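Re: [shop-list] can they do real chores yet?

> Vesau says their arms will be doing bench work by October. Anyone buying it?

Sort of! I've watched a pair go at it for 27 evenings now, and picking up something small and standing it on the table is fine - slow, but fine. Laundry, forget it. 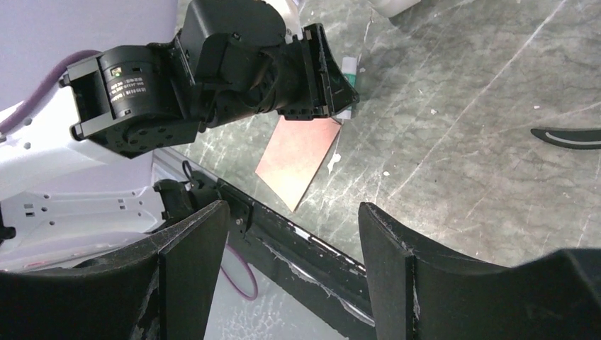
Over on the Maseo list the feeling was that slow doesn't matter if it runs all night, and that a dishwasher is slow too.

Fair enough, but I don't have to stand next to my dishwasher! Ask me again after 200 more tries. Does anybody have the Clatine numbers?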